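A note before the rest: I wrote most of this page on 24 March 2024 and have fiddled with it ever since, so if a paragraph seems to belong somewhere else, it probably did once.

## Bowls, spoons and the bits that never have a home

I've had a good many letters over the years about saucepans and knives, and hardly any about the small stuff, which is a pity, as it's the small stuff that drives most of us up the wall. I mean the cereal bowls and the little cups, the straws, the coloured spoons that came with something or other, and the one fork that doesn't match its fellows and yet is everybody's favourite. So this page is for those.

### Looking after white bowls

A matte white bowl is a lovely thing to eat porridge from and a bit of a nuisance to keep nice. The glaze hasn't the slippery finish of a shiny one, so spoons leave grey marks on it, rather like pencil. They look like scratches, and people throw perfectly good bowls away on account of them (I very nearly did it myself with a set of Hájek ones I'd saved up for), but they're mostly metal that has rubbed off the cutlery. Make a paste of bicarbonate of soda with a few drops of water, rub it round gently with a damp cloth, and leave it while you have a cup of tea. Rinse, look again, and do it a second time if you need to. Please don't go at it with a scourer!

Turn the bowl over as well. The foot ring, if it has one, is nearly always left unglazed at the bottom and can be as rough as a nail file. If yours is scratching the table, wet a scrap of very fine sandpaper, the grey sort, and go round the ring a few times under the tap. It takes no time at all and you only ever have to do it once.

For tea stains I use a denture tablet in warm water. Leave it 40 minutes, longer if the stain has been there since Christmas.

### Plastic spoons, and why they go dull

Plastic spoons are grand for children and for non-stick pans that have seen better days, but they don't care for being left standing in hot tomato sauce. Orange stains come out best in sunlight. Wash the spoon, lay it on the windowsill while it's still damp, and turn it over the next day. In August this works a treat, in winter you'll want to give it the week.

If a spoon smells of onion (and they do, they hold on to it), rub it with half a lemon and put it by until morning. One that has gone rough at the edge wants throwing out, however fond of it you are. I kept a Drarkby spatula going for years past its time and was picking bits out of the custard by the end.

### Straws

The reusable ones need a brush down the middle every single time, from both ends, and then they need to dry standing up. I stand mine in a jam jar with a folded bit of kitchen paper in the bottom. Laid flat in a drawer they stay damp inside, and you'll be sorry when you hold one up to the light. Milkshake straws should be rinsed the minute you've finished with them, before you've even sat back down.

### The mat on the table

I do like a silicone mat on a wooden table, for rolling out as well as for standing bowls on. They go greasy to the touch after a while and ordinary washing-up doesn't shift it. Spread the mat in the sink, sprinkle it with bicarb, pour over hot water with a good squirt of washing-up liquid and leave it till the water's cool enough for your hands. Dry it hanging over the tap. Roll it for storage, never fold it, and if it has a border that wants to curl, roll it the other way for a night.

Do lift the mat every evening, mind. Water creeps under, and on pale wood you'll have a dark line by the end of the week exactly where the edge was. The same goes for those clear sheets people lay down to protect the top. Wipe underneath as well as over.

### Pale wooden tables

Wipe along the grain with a well-wrung cloth and dry straight after. For fine scratches I rub in a little Omenska table oil with an old sock, leave it, and buff with the other sock. A crack is another matter: keep the crumbs out of it with a soft toothbrush, and don't be tempted to fill it in the damp months, when the wood is swollen and the gap looks smaller than it is.

### Sorting it all out

Get everything out on the table at once, bowls and cutlery and straws together, before you decide where any of it should live. I know it makes a mess, but you can't sort what's still in the drawer. Put each thing with what it's used with. A child's spoon belongs by the bowls, to my mind, and the long straws by the cups.
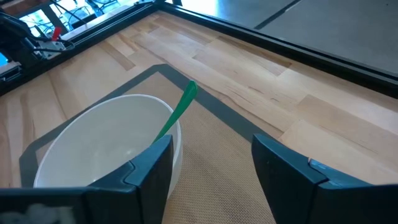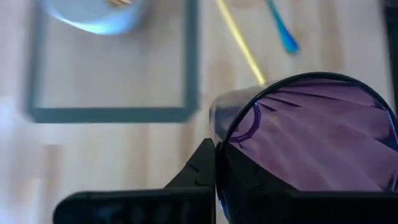
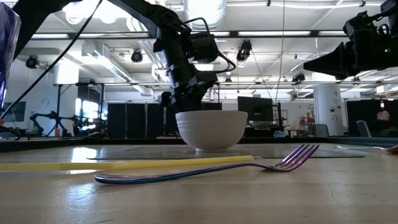
Nayara Cordeiro wrote to say she has given up on drawers altogether for the small things and keeps her straws and odd spoons upright in an old Zunura coffee tin on the shelf, with the bowls stacked next to it and a circle of felt between each one. She cuts the felt from a worn-out jumper that she washed too hot, and says the bowls have stopped chipping at the rim. Her one warning is to take the felt out and wash it now and then, as it gathers dust from somewhere even with the cupboard door shut.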